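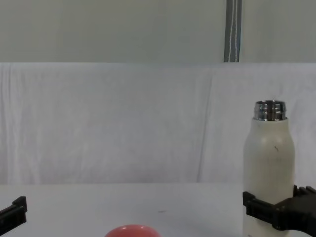 White bottle, white sheet, white table: does the background have to be ironed?

Posted in Selling & Swapping by Derkach, 28 Jan 2020

I've got a white metal-necked drinks bottle to sell, no cap, and the Fatcombe swap page says listings "must be on a plain white background". So I hung a white sheet behind a white table. It's creased, there's a fold running top to bottom, and there's a small dark mark on the tabletop. My doubt is whether any of this matters. A white bottle on white sounds to me like a good way of making it vanish. Has anyone sold more because of a sheet, or is this just something people repeat?

2 replies, 97 views
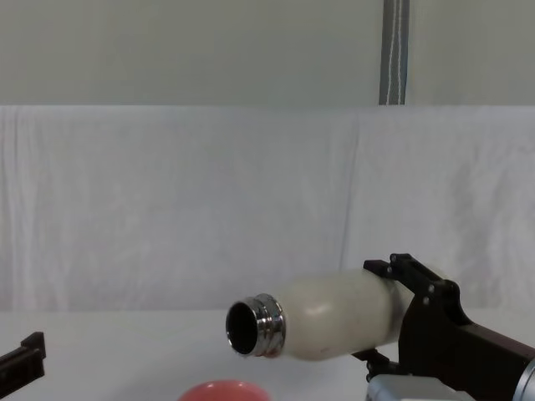 2 min read

Stunotton

I'd ignore most of what you read about backgrounds. The body of your bottle is off-white and matte, so it's never going to leap out, but the neck is shiny and the threads show up well. That's the part a buyer will want to see anyway, because they need to know whether a cap they already own might fit. Measure across the opening and put the number in the listing. I would also say "no cap" in the title. I sold a flask in May and left that until the last line, and had to refund it.

The surface is a bit scuffed and speckled too. Say so. A smooth sheet won't hide that and I'm not convinced a rumpled one puts anybody off – I've paid good money for things laid out on a bath mat.

If you do want more contrast, try a grey or blue towel and see if the Fatcombe lot even notice. I doubt they check.
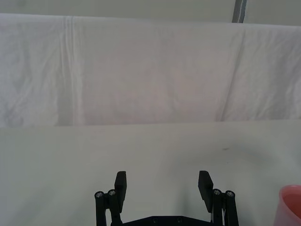 The sheet and table, creases and all.

Tresville

They do check, I had one taken down for a tea towel. Wouldn't risk the blue.

I'm less relaxed about the creases than the last poster. Little wrinkles are fine, but the long ones make lines behind whatever you're selling. Hang the sheet damp and let it dry overnight, or put a few pegs along the bottom hem. I've never ironed one and don't believe people who claim they do.

The mark on the table might be dirt or might be a scratch, I can't tell. Wipe it. If it stays, stand the bottle on it.

As for selling more, I have no idea. The page I learned from promised 18 tips for quicker sales and they read like guesses to me. Price did more than any of them.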